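The Long Table at Clurnmont

My grandmother owned one good tablecloth, and in my whole childhood I saw it used perhaps a dozen times. The rest of the year it lived in a drawer with a bar of lavender soap, and the kitchen table went bare, scrubbed so often that the grain stood up in ridges you could follow with a fingernail. I did my homework on those ridges. My handwriting has never recovered.

I've been thinking about that table a great deal since July, when I drove out to Clurnmont to spend a few days with people who play cards. I don't mean poker, and I don't mean bridge, although there is a bridge crowd in town and they are perfectly nice. I mean Mersha, a trick-taking game for four that came to the valley with a handful of families and has been argued over ever since. The rules fit on the back of an envelope. The exceptions to the rules would fill the trunk of a car, and everybody over 60 carries a different set.

Hamdia Hadgu taught me on my first evening, in her dining room, with the windows open and a fan going. She is 78 and plays fast. "You are thinking," she told me, the third time I held everybody up, and it wasn't a compliment. She learned from an aunt who would rap her knuckles with a spoon for leading the wrong suit, and she has passed the game on to her own nieces without the spoon, which she seems to regret a little.

What struck me, once I'd stopped losing long enough to look up, was how much of the evening had to do with the surface we were playing on. Hamdia keeps a folded wool blanket under a plain cotton cloth, and before anyone deals she smooths the whole thing from the middle outward with both hands, slowly, the way you'd settle a horse. Cards slide differently on wool. They pick up more easily, too, and they land without that slap you get on bare wood — a slap that, in a small house with a sleeping grandchild, can end a game at nine o'clock.

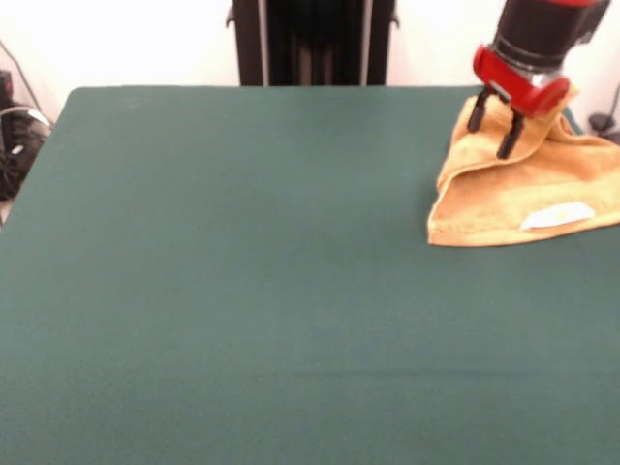 The men who play at the Flaltlow, a coffee house on the north side of town, think all this softness is a mistake. They play on bare tables and they like the noise. Gemechu Birhane, who has poured coffee there for longer than he cares to say, brings his winning card down with a crack you can hear from the sidewalk, and he says a quiet game of Mersha is like a quiet wedding. He let me sit beside him for most of an afternoon. I drank three coffees too many and learned that the seven of hearts is called the landlord, that you never thank your partner before the last trick, and that a man who shuffles overhand is either very old or up to something.

There are 2326 people in Clurnmont, according to the sign as you come in, and I'd believe you if you told me half of them have an opinion about the landlord. In some houses he can be captured. In others he can't. Hamdia's family lets him be captured only on the first trick, a rule Gemechu calls "an invention of people who were losing." They have known each other since grade school, and as far as I could tell they have never once sat down at the same table.

The cards themselves are another story. For years everyone used a deck called Prumico, a stiff little pack with a blue back and rather grim-looking queens, and when the shop on the main street heard the decks were being dropped, the owner ordered 500 of them and stacked them in her back room. She still had a good wall of them when I visited, and she'll sell you one at a time, never two. I bought mine and then, I'm ashamed to say, sent my husband in an hour later for another.

I asked Hamdia whether she worried about the game dying out. She was shelling peas and didn't stop. Her nieces play on their phones, she said, some other game with candies in it, but they come to the table when there's food, and there is always food. Then she asked if I wanted to go again, and I did, and I lost by 3 tricks with her great-nephew as my partner. He was very polite about it.

Back home I got out my grandmother's good cloth, which came to me with the drawer and a sliver of the soap. I put an old blanket under it and smoothed it from the middle, and my neighbors came over, and I dealt. We couldn't agree about the landlord either, so we called Hamdia, who picked up on the first ring and told us we were all wrong.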